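How to build your first rail line in Liramlow

Updated May 2021 for the new signal rules

When I started with Liramlow I carried everything by foot, and later by cart, for much too long. The train menu looked difficult and the help inside the game explains it only with four short sentences. After several maps I have a method which works for me every time, and I want to write it down for players who are now at the same point. You need the second research level and an iron mine that already gives you more than your furnaces can eat.

I play on the Tultberg map, and the place names below are from there. On a random map the steps are the same, only you must look for the flat ground by yourself.

Before you start

Collect the material first. A line from the mine at Purves to the coast in Tultberg is 700 tiles long, and for this you need 2,000 stone for the track bed, plus the iron and the wood for the sleepers. If you begin with less, you will stop in the middle of the forest and walk home, and at night this walk is not pleasant. Put all of it in one chest next to the future station.

Save your game under a new name. The game lets you remove track, but it gives back only half of the stone.

Step 1: Choose the two ends

Decide where the train loads and where it unloads. Please do not start with three or four stations. Two are enough to learn all the menus.

The loading station should not stand directly at the mine. Leave a space between them as wide as one warehouse. Later you will want a second platform, and if the drill towers are in the way you must rebuild everything. I have done this two times and it cost me an evening each time.
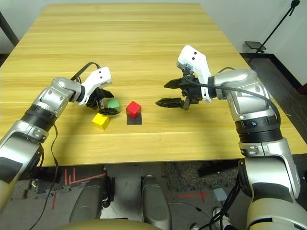 One reader wrote to me that she always puts the unloading station first, in the middle of the town, and then builds out from there to the mine, for the reason that space in the town disappears much faster. I think this is a good argument. If your town is already growing, do it in her order, and reserve the ground with cheap fence pieces until you have the stone.

Step 2: Lay the track bed

Open the build menu, choose "Bed" and hold Shift while you drag. Without Shift the game follows every small hill, and the train becomes slow on each one of them. With Shift it makes a straight line and cuts the ground where this is necessary.

One drag can be at most 256 tiles. For a longer line you must click again at the last tile, and here is the place where most of the mistakes happen. Zoom in fully before the second click. If the two parts are not exactly on the same tile, it looks connected from far away, but the train will show the message "No route" and you will search for a long time.

In curves, use the wide piece. The narrow one is allowed, but an engine with more than six wagons takes it at walking speed.

Step 3: Put the rails

Now choose "Rail" and click only one time on the beginning of the bed. The workers do the rest, if they can reach your chest. When they stop without a reason, look at their food before you look at the rails. Hungry workers do not give any warning in this game, they simply stand. 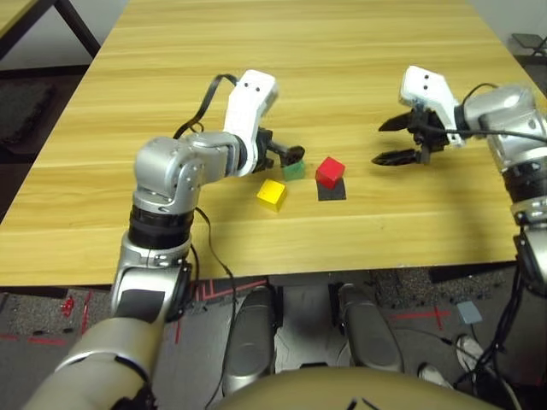 While they are working you can already prepare the stations. Each platform needs one loader for each wagon type, and the loader must face the track with the yellow arrow. You rotate it with R. If the arrow points to the warehouse, it will unload your train at the mine and fill the warehouse with its own ore again. The production numbers look very good in this case, and the town receives nothing.

Step 4: Signals

On a line with only one train you can leave out the signals completely. I still recommend to set them now, because later you need to stop the traffic for it.

The rule is simple. A signal ends one block and starts the next one, and in one block there can be only one train. So the distance between two signals must be longer than your longest train. My trains are 23 tiles long with the engine, and I leave one more tile at each side for safety.

Put a signal at both sides of each station and before each place where two tracks meet. Use the path signal before the meeting point and the normal one behind it. Before the last update the normal signal was enough in both places, so older guides tell you something different. In an old save with normal signals everywhere, the trains will still run, but two of them can wait for each other forever.
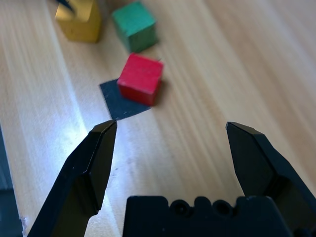 Colored blocks on a light wooden table, between the open fingers of a gripper.

To test the blocks, press F4. Every block gets its own color. When two neighbor blocks have the same color, one signal between them is missing or stands on the wrong side of the track. The signals belong on the right side in the direction of travel.

Step 5: Give the train its orders

Buy the engine in the depot and add the wagons. For the first train I take four ore wagons and nothing else. Mixed trains are possible but the waiting rules become complicated.

Open the order list and enter:

Purves Mine: load, wait until full
Tultberg Coast: unload, wait until empty

Be careful with "wait until full" if your mine is small. The train can stay there for days and the furnaces go cold. In this case set "wait until half" and change it back when you have more drills.

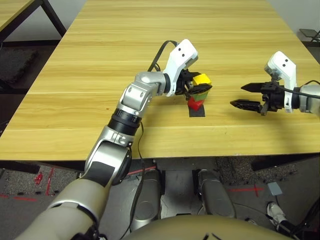

Step 6: Watch one complete trip

Click on the train and choose "Follow". I know it is slow, but please look at the whole trip one time. Note each place where it brakes. Usually it is a hill that you dragged without Shift, or a signal that stands too near to a curve.

If the train stops and shows a red triangle, open the route view. The last green tile tells you where the connection is broken.

Optional: the Stumetti mod

Stumetti adds a small window which shows the waiting time of all trains in one list. I use it from the third train on. Install it only when no train is moving, and load the save again after that, otherwise the list stays empty. It does not change the rules of the signals, and you can take it out later without damage to your map.

For a second line, build a separate platform next to the first one and repeat from step 2. Connecting both lines with a junction is a bigger topic, and I hope to finish the page about it in September.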